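**Wanted: people willing to disagree with a simulator**

Arnico has a simulated arm that has done 2,000 attempts at picking round things out of a divided tray. Our scoring script says 1,219 were good. We have looked at a few of the good ones and would like a second opinion, preferably 18 of them.

You'll watch short rendered clips in pairs and say which grasp you would trust with something you had paid for. Your choices train the reward model, which then tells the arm what you meant. It is a humbling process, mostly for the script. 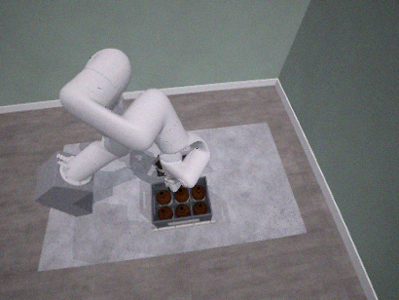
Reshma Rampersad wrote back to the first call that she had spent four sessions preferring the slower grasp every single time, and wanted to know if that counted as data or as a personality. Both, and we'd have her again.

No robotics background needed — a little impatience with machines is fine. You should be over 18, have a decent screen and be free for 4 sessions in October, an hour each, from home. We pay for your time, including the part where you can't decide.

Write to Abelardo Echeverri at Arnico with "Tray study" in the subject line and the hours that suit you. Anyone who worked on the Ener clips is, sadly, too well trained.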